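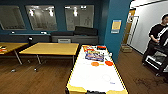 One reader of our spring budget notice wrote back to ask why the arm gets a line of its own and the spare parts don't, when the spare parts are what her building ran out of money for last year.

The new Skuruvix planning guide puts them on the same page. It is meant for buildings that expect to buy or lease a mobile robot with an arm in the next budget year, and it is free to download starting in October.

Skuruvix Releases Budget Guide for Robots in Shared Rooms and Kitchens

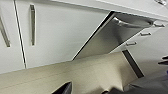 Florencio Salcedo
Equipment Planning Manager, Skuruvix

JALLISLOW – The guide covers purchase, lease, delivery, setup, repairs and staff time. It comes with a worksheet that can be filled in by hand.

We built the worksheet on 848 hours of logged use at our Jallislow and Segura sites. Buyers should set aside up to 25 percent of the purchase price for the first year of parts and service. Gripper fingers, cables and wheels are listed separately, with room to write in a supplier's quote. 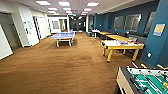

Floor plans come before quotes. Measure the narrowest gap between fixed furniture, then measure it again with the chairs pulled out and the cabinet doors open. Write down where one floor surface meets another. A robot that has to be sent back over a tight doorway still costs freight both ways, and our own freight bill for one return was $700.

The guide also asks buyers to name the tasks they want done before they look at models. Opening a dishwasher and clearing a game table call for different reach, and a quote for one may not fit the other.
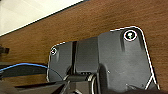

Leases get a section too. We suggest a 90-day trial with the service terms in writing, including who pays for a damaged gripper and how long a replacement takes to arrive. Windero, our leasing partner, will accept the completed worksheet as part of an application.

Copies are available from the Skuruvix planning office in Jallislow. Questions about the worksheet should be sent to Florencio Salcedo at the same office.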